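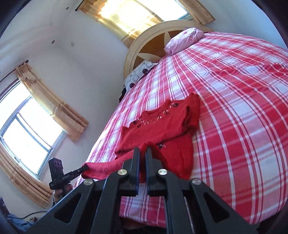
Orla Noonan
Thread

Knit storage, continued from June. I've had enough replies asking about folding that it gets its own thread. Short version: fold, don't hang, and fold on a bed.

A bed works better than a table for this. Most tables are too narrow for a sweater with both arms out, and if a sleeve hangs over the side it pulls on the shoulder seam. On a bed you can usually slide the whole thing over a few inches and carry on.

Lay it flat, front up, neckline away from you. Smooth from the center toward the side seams with an open hand. Don't tug the hem to square it up. Rib stretches and you end up folding a trapezoid.

If there is beading or embroidery across the chest, turn the sweater face down before the first fold. Sleeves come in across the back, then the sides, then hem to neck in 2 folds. The decoration finishes on the outside of the bundle, with no crease through it.

Tissue goes over the trim before anything is stacked on top. Acid-free, one sheet, not crumpled. Beads on one knit will catch the loops of the next one down the pile and you find out in October.

Pick it up by a pinch of several layers, never one. A single layer of plain knit takes a pulled stitch very easily — a fold of cloth spreads the load.

Stack height: 5 sweaters, heaviest at the bottom. I tried more in the Curkholm drawer and the lowest one came out with ridges that needed steam.

Boxes. I use 2 of the flat Felard ones, under the bed. The lid vents are small but they exist. The Tresis vacuum bags are fine for comforters. I would not put wool in them for a whole summer.

Wash before storing, even if worn once. Dry flat on a towel, reshape while damp, and leave it a full day longer than you think it needs. Thick cuffs and neckbands hold water.

Red knits: store with other darks, or alone. I had a Jibrin cardigan leave pink on a cream one after a humid month. Keep the pile out of window light while you sort, too. Strong sun on a bright dye is worth avoiding if sorting takes you all afternoon.

My full list is at 148 items now, including scarves. Spreadsheet columns are fiber, wash date, box, trim yes/no. Will post a blank copy when I've fixed the sort on the date column.

Next thread is cedar, and why I stopped using the blocks.

Print this thread | E-mail this thread

This site uses cookies to remember your display settings. Accept | Manage

Contact | Copyright Orla Noonan | Back to top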